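The Tenant of Stemholm

Notice was served on Gianni Martinelli on 4/25/19. It stated that the house at Stemholm would pass to the Skodovance Trust in 30 days, and that all persons were to leave it in good order.

Mr. Martinelli replied in writing. He had paid rent for the house since his father's death and held 200 receipts. He asked that they be entered in the record.

The Trust sent Marisa Villa to examine them. She read until the lamp failed. Two receipts bore her own mother's signature.

"These will be entered," she said.

"And the notice?"

She folded it into her coat. In November the Trust wrote to ask where it had gone. Miss Villa answered, on Trust paper, that no such notice was held.

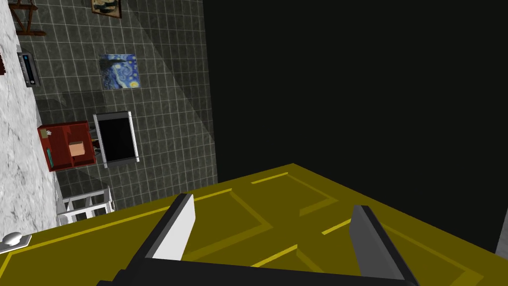
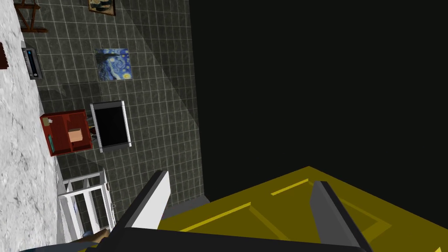
Two views, each with an olive-yellow surface.

Contact the Editors | © Fukotine Review | Back to top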